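Gromau Lights Night: moving to the rail yard next year?
Forum: Festivals and Street Events
Started by lanternjaw, December 23, 2019

lanternjaw
So the word from the Sorkeo people is that Lights Night leaves Yang Street after this one and goes to the old rail yard. Fenced, ticketed after dark, one gate in and one gate out. They say the street can't hold the crowd any more. I was there on Saturday-night-sized elbows for four hours and I agree it can't, but I thought that was the charm. Thoughts?

bin_chicken_deluxe
The charm was being unable to reach the dumplings for forty minutes while a man on stilts stood on my thong. Move it.

marrow
Strongly against. The whole point of Yang Street is that you wander into it. Half the people who saw the shadow puppets in the laneway had come out for milk. Nobody goes to a rail yard for milk.

lanternjaw
marrow, the laneway held 100 people and there were three prams in it. I counted the prams because I was wedged behind them.

tinwhistle_55
Has anyone seen the stall fees? I've sold prints there since it was six trestles and a bloke with a didgeridoo playing Pachelbel. Last time it was $593 for a three metre site. The rail yard rate is $614 and you have to hire their marquee, which I assume is made of gold leaf.

bin_chicken_deluxe
That's a $21 rise, tinwhistle. Sell one more linocut of a magpie.

tinwhistle_55
Marquee hire is on top. Read it again, this time with your glasses on. And they're lorikeets.

quietcarriage
I volunteered on the Skaline stage. From back there the street was a nightmare. Power came out of a bakery. When the baker put the ovens on for the morning we lost the whole left side of the sound, and the brass band played on as if nothing had happened — I think the trombones preferred it. The rail yard has proper power and actual toilets. I'd go for the toilets alone.

marrow
"Come for the toilets" can go on the poster.

My real worry is the galleries. They stay open late for this one night and it pays for their autumn. If the crowd is on the other side of the tracks, who's going to walk back for a room of ceramics? Last time they tried something like this (the April sculpture walk) there was one sausage sizzle and a horse made of tyres, and the galleries shut at seven.

quietcarriage
The horse was good.

marrow
The horse was very good. It deserved a crowd.

lanternjaw
There's meant to be a shuttle between the two. Whether it turns up is another question. We've all waited for a Gromau shuttle.

dottie_m
Can I ask the practical question? How cold does the rail yard get? I did the fire sculptures in the wrong coat once and I'm still cross about it. My daughter reckons a puffer is plenty but she also reckons a muesli bar is dinner.

tinwhistle_55
It's an open paddock with tracks through it, dottie. Wind straight off the river. Puffer, beanie, and stand downwind of the paella.

dottie_m
Right, puffer it is. Green one.

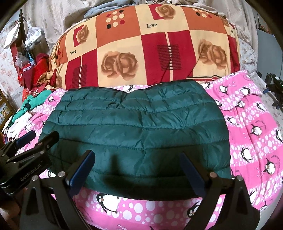

House rules for this thread (posted by moderator, copper_kettle)
Popping in as this has had a few reports. Keep it to the festival, please. Two posts about the council's parking officers have gone to the bin where they were happiest. If you have a stallholder complaint with documents attached, use the traders' board. Lorikeet versus magpie may continue.

bin_chicken_deluxe
For the record I've looked again and they could be lorikeets.

marrow
Back on topic then. There's a petition to keep the lanterns and the puppets on Yang Street and put only the big stages in the yard. It's at the counter of the framing shop and it needs 600 names before they'll table it. I've signed. I may have signed in a bad mood, it's hard to read.

quietcarriage
A split site I could live with. You'd need twice the marshals, though, and we were short this time. I did two shifts and spent the second one guarding a papier-mâché whale from a stag party.

lanternjaw
Did the whale make it?

quietcarriage
Mostly. It's got one fin and a traffic cone now. Looks better, if you ask me.

tinwhistle_55
I'll sign if somebody adds a line about the marquee. Is the framing shop open over the break?

marrow
Mornings only. Bring your own pen, theirs is on a string and the string is very short.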